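Vehicle & Junction Safety Walkround - Skomden depot
Checked by: T. Lacson
September 5, 2025
Copy to: yard office, Nikolovski (insurer's folder, NOT the repair folder)

Follow up to the shunt at the depot exit. Van and the hired estate, both drivers ok, one sore neck. Wall needs looking at, see section 3. Comments after each line, sorry for the handwriting in the original, typed up since.

1. Van 4 (the one that was hit)

1.1 Front nearside tyre - FAIL. Cut in sidewall, two fingers long. Do not drive. Spare not the right size either.
1.2 Other tyres - pass. Rear pair getting low, change by November.
1.3 Headlights - nearside out, bracket bent. Offside ok, aim looks high.
1.4 Indicators and hazards - pass
1.5 Brake lights - pass, but the middle one flickers when you slam the back doors. Was like that before the crash, on the August sheet, not done.
1.6 Seat belts - driver's belt locked up solid. Replace, don't try to free it.
1.7 Load straps - one missing, one frayed. Load shifted forward into the bulkhead. Bulkhead held.
1.8 Mileage at check - 3,912 since last service
1.9 Warning triangle - not in van. Third time.

Keys are with me till 1.1 and 1.6 are signed off. Please stop asking.

2. Hired estate

2.1 Not ours to repair. Clevine collecting it, they want it left as is.
2.2 Leaking something under the front, coolant by the smell. Tray put under, sand down round it.
2.3 Battery disconnected - yes
2.4 Personal items out - yes, apart from child seat, stuck. Leave for Clevine.
2.5 Excess on the hire is 2,000. Nikolovski to confirm who pays, I've not had an anwser.

3. Exit and boundary wall

3.1 Wall - cracked on the road side, top course loose. Tape put up. Keep people off the footpath side.
3.2 Excess soil and broken brick swept off carriageway - done, needs doing again after rain
3.3 Sight line to the right - FAIL. Hedge. Driver pulling out has to nose past the stop line to see anything at all. Both drivers said so separately.
3.4 Stop line - worn, can't make it out in the wet
3.5 Mirror opposite - there but pointing at the sky. Council's or ours? Find out.
3.6 Street lamp by gate - not working at 6 in the morning when I looked. Reported.
3.7 Speed sign - pass, though it's dirty

Price to rebuild the damaged bit of wall, almost 400 a metre from Plutach. Seems steep. Get another one.

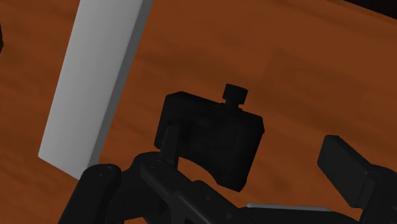 4. Paperwork

4.1 Driver statement, van - in
4.2 Driver statement, estate - in, not signed, chase
4.3 Witness - the lady waiting at the bus stop, number taken, rung twice no reply
4.4 Dashcam - van's card was full, last clip is weeks old. Check every card on every van, this is daft.
4.5 Police reference - got it, on the front of the folder
4.6 Accident book - filled in, wrong page, crossed out and redone

5. To do, and who

Tyre and belt on van 4: workshop, before it moves
Hedge: me, got a man coming, 300 for the whole run incl. taking it away
Mirror: Teodoro to ring council (yes that's me as well)
Stop line: landlord. Send the photos of the road with the email this time
Triangles: one per van, buy the lot, no more borrowing
Temporary rule till the hedge is cut: left turn only out of the gate, someone on foot to see vans out before 8. Applies to visitors too. Sign is up but it's small, so tell them.

6. Recheck

Wall tape and sand tray daily. Full sheet again once the van's back on the road, same form, use the new version without the section on trailers as we dont have any.

Signed T. Lacson
Second signature: still needed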